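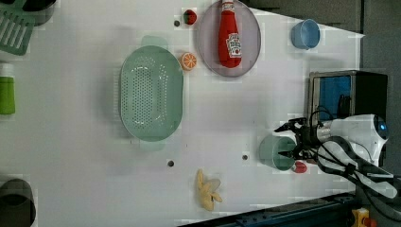 The arm at the mug, with the colander and banana bunch still on the table.

How to hand over a sorting table to the next shift

At the Nusar site, table work used to mean standing and moving items by hand for a whole shift. Now the arm does most of the picking and one person looks after it. The job is lighter on the back and heavier on attention. These steps are for anyone taking over a table for the first time.

1. Read the Clumik log before you touch anything. Look for stops in the last 200 picks and note which item was involved.

2. Pause the arm from the panel and wait for it to hold still. Code 402 means the pause did not register. Press again.

3. Move stray items back toward the middle. Leave a hand's width between cups, bottles and anything round.

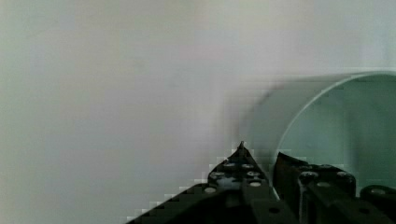 By the Moroz floor training desk - updated in March

4. Check the wrist camera view. Clear plastic is the hardest thing to judge on it, as the rim shows up well and the side can blur into the wall. Go by the rim.

5. Run 3 test picks at low speed, one of them with something clear. If a pick misses, log it and carry on. If two miss, call the lead.

6. Sign in and set the speed back to normal.

The handover takes roughly ten minutes. It is paid time, and it counts toward your shift.

People who sorted by hand before often step in too early. Give the arm one retry first - then pause it and move the item yourself. Pickers moving to the Zalen line need 26 hours at a table before they work one alone. Ask your lead for the sign-off sheet.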